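Romain Marchal
27 January 2024
Last updated 27 January 2024

1/ People often ask me if a machine can do the small work of a flower shop already. I try to give a careful answer, because the newspapers say yes and my friends in the trade say never. I think both are too fast.

2/ First, which work? In a shop there is cutting, cleaning the stems, carrying water, wrapping, putting flowers in vases, taking the money. The money part was automated long ago. Carrying water is a question of a pump. I want to speak only of the vases.

3/ A stem is a difficult thing to hold. If you press too little, it turns in the fingers. If you press too much, you bruise it, and with a real tulip you will see the mark later. Artificial stems forgive more, but they have wire inside and they keep every bend you give them.

4/ Then comes the neck of the vase. My hand finds the opening almost without my eyes. A machine must see it, and glass is bad for seeing. A shiny table is worse: each vase has a second vase under it, upside down. 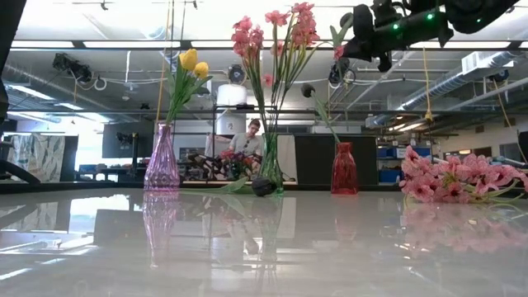

Tabletop Handling Group, Dahlgren

5/ Look at the three vases and you have most of my subject. The pink one with the yellow tulips has a narrow neck and ribs on its body. The green one is tall and slender. The red one has a short neck and holds one thin stem that bends sharply to the left. Three shapes, so three different ways to come in from above.

6/ For me the hardest piece is the bunch lying on its side at the right. One flower standing alone is a clear task. In a bunch, the heads hold on to each other. You pull one and four come with it. A florist shakes the wrist a little and they let go. I have tried to write down how this shake is done, and I could not.

7/ Ulla Haugland had a flower counter in Brurkthorpe for many years and I asked her what she would give away to a machine. She answered: "The stripping of leaves, today, with pleasure. The last stem, no. The last stem is where I decide if the bouquet is finished."

8/ In August I made a small test on myself at home. I put 200 stems into vases, one after another, with a kitchen tong in place of my fingers. It was slow and I was angry after 20. So I have more respect now for any gripper that does even one.

9/ Some products promise already a lot. The Onach brochure speaks about "full floral service". I asked them what happens when a stem falls on the floor. They wrote back that an operator picks it up. This is a fair answer, but then I would like to read it in the brochure also.

10/ So my opinion for this year: one known stem, one known vase, good light, yes, I believe it can be done. A mixed bucket on a busy morning, not yet. If somebody from Trallar reads this and has seen different, please write to me, I will correct the thread.

965 likes · 200 shares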